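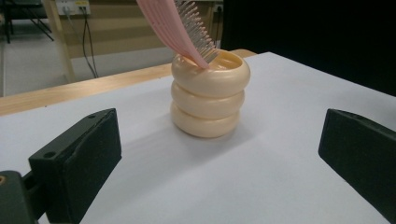 푸남 쿠슈와하의 작업대는 공동 작업장 헐릭스(Hullix) 안쪽에 있다. 낮에는 치과 기공소에서 일하고, 저녁에 이곳으로 와서 손에 쥐고 쓰는 그리퍼를 만든다. 두 손가락이 마주 보며 물건을 집는 기구로, 손잡이 쪽에 카메라가 달린다. 프로젝트 이름은 보벤트(Vovent)다.

처음부터 로봇 팔을 만들 생각은 아니었느냐고 묻자 그는 고개를 저었다. "팔부터 사려고 했습니다. 중고 견적을 두 군데서 받았는데 둘 다 제 예산을 넘었어요. 그래서 팔은 나중으로 미루고 손부터 만들기로 했습니다. 사람이 들고 움직여도 기록은 남으니까요."

첫 번째 손가락은 6월에 출력했다. 안쪽 면이 너무 좁아서 둥근 물건을 잡으면 옆으로 돌아갔다고 한다. 지금 쓰는 것은 일곱 번째 판이다. 면을 넓히고 모서리를 깎았으며, 나사 구멍 위치를 두 번 옮겼다.

"구멍 위치가 제일 귀찮았습니다. 브래킷은 마이네케(Meinecke) 것을 그대로 쓰는데 도면이 없어요. 캘리퍼스로 재서 그렸더니 한쪽이 조금씩 어긋났습니다. 결국 종이에 대고 연필로 찍어서 맞췄습니다."

재료비는 손가락과 브래킷, 카메라 고정부를 합쳐 약 700위안이 들었다. 출력에 실패한 부품 값은 넣지 않은 금액이다. 그는 실패한 부품을 버리지 않고 상자에 모아 두었다가 나사 조임을 시험할 때 쓴다.

시험에 쓰는 물건은 집에서 가져온다. 요즘 자주 올리는 것은 고리 세 개를 쌓은 모양의 크림색 통과 분홍색 빗이다. 통은 옆면이 불룩해서 손가락이 어느 높이에 닿느냐에 따라 잡히는 느낌이 다르다. 빗은 통에 꽂으면 비스듬히 기댄다.

"네모난 블록은 금방 됩니다. 블록만 잡으면 잘 만든 줄 알게 돼요. 이런 통을 올려 보면 면이 어디서 뜨는지 바로 보입니다. 빗은 더 어렵습니다. 핀이 있는 쪽을 잡으면 안 되니까 들어가는 방향부터 정해야 해요."

탁자에는 흰 판을 깐다. 나뭇결이 그대로 보이면 영상에서 물건의 윤곽을 따기가 어려웠다고 했다. 조명은 따로 사지 않고 작업장 천장등을 쓴다.

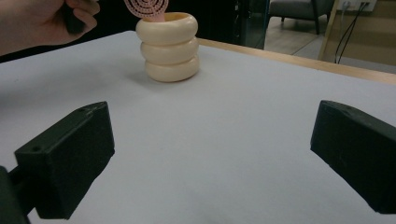

제7호

물건을 놓는 일은 사람 손으로 한다. 한 번 집을 때마다 위치와 방향을 조금씩 바꾸고, 영상은 동작 하나를 파일 하나로 나눈다. 지금까지 모은 파일이 2000개다. 정리는 요코프(Jokov)라는 스크립트로 하는데, 그가 직접 짠 것이다.

"이름을 잘못 붙여서 하루치를 다시 본 적이 있습니다. 그다음부터는 시작할 때 번호표를 찍습니다. 번호표를 빼먹은 파일은 쓰지 않아요."

혼자 하면서 가장 오래 막힌 부분은 카메라 각도였다. 높이면 손가락 끝이 잘 보이지만 물건 위쪽이 잘렸고, 낮추면 손가락이 화면을 너무 많이 차지했다. 지금도 키가 큰 물건은 윗부분이 화면 밖으로 나간다. 그는 렌즈를 바꿀지 고정부를 다시 그릴지 아직 정하지 못했다.

같은 것을 만들어 보려는 사람에게는 손가락보다 브래킷을 먼저 정하라고 했다. "손가락은 밤새 다시 뽑으면 됩니다. 브래킷을 바꾸면 전부 다시 그려야 해요. 나사는 한 규격으로 통일하세요. 저는 세 가지를 섞어 썼다가 드라이버를 계속 바꿔 들었습니다."

안쪽 면에 붙일 고무도 찾는 중이다. 자전거 튜브를 잘라 붙여 보았지만 접착제가 며칠을 못 버텼다. 다음에는 얇은 실리콘판을 나사로 눌러 고정해 볼 계획이다. 팔을 언제 살지는 정하지 않았다고 한다. 도면은 여덟 번째 판이 나오면 헐릭스 게시판에 올리기로 했다.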